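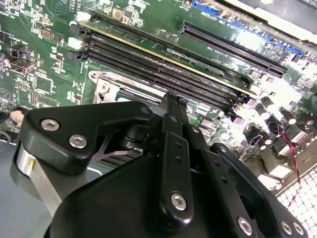
The Bokska cell at Fodstead, gripper just below the memory slots.

I have a bone to pick with the way people talk about robot maintenance, and it starts with the word "calibration." Say it in a meeting and everyone nods, as if you'd said a prayer. The arm is acting up? Calibrate it. Missed a pick? Calibrate it. I've looked after the teardown cell at Fodstead long enough to have joined in the nodding plenty of times, and I'd like to stop now.

What I want to talk about is screws. Plain old hex-socket screws, the silver ones holding the finger linkages together. Our gripper comes near old computer boards all day (memory slots, capacitors, bits of wire going every which way), and every bump it takes has to go somewhere. A lot of it goes into those screws. One backs out by a hair, the finger gets a little wobble, and now the tip isn't where the software thinks it is. So somebody runs the calibration, the numbers come out fine, and by lunch we're missing picks again. Of course we are! You can't measure your way around a loose finger.

Last January we ran calibration 14 times in one month. I went back through the log and felt pretty silly, seeing as I'd done 8 of those myself. Then I took the fingers off, cleaned the threads, put in fresh thread locker and snugged everything down with a real torque driver instead of my wrist and good intentions. The next month we ran it twice. I don't think I'm a genius for this. It's the kind of thing my dad did to the lawn mower.

The folks at Foment, who wrote our maintenance schedule, put the finger check on a list of 44 items, down near the bottom, after the one about wiping the touch screen. I love a clean touch screen as much as anybody, but come on. A list that long gets done the way you'd expect, with one pen, in one go, at ten to four. I'd rather have four checks that a tired person will really do.

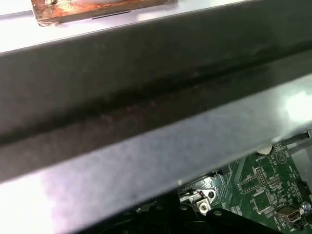

And while I'm complaining, let's talk about working close to sheet metal. Computer cases are shiny, they bounce light all over the place, and a wrist camera hates that. Everybody's first idea is to fiddle with the exposure settings, and I've lost whole afternoons that way. My first idea these days is to go move the lamp. It's on a clamp, for Pete's sake. Tip it a few inches, look at the picture again, tip it some more. When you like what you see, put a stripe of paint marker on the clamp so the night shift can put it back.

There's a fancier answer, and De Luca would be glad to sell it to us: a diffuser hood with its own controller. I've read the quote. It may be a lovely hood. But it's one more box with one more cable, and I'm the one who'd be on the floor with a flashlight at seven in the morning finding out why it won't power up.

I'm not against software, and I'm not against calibrating either. After you change a finger, you'd better do it, and do it carefully. I just think your hands should go first. Grab the fingertip with the power locked out and give it a wiggle. If it moves when it shouldn't, close the laptop and go get the hex keys.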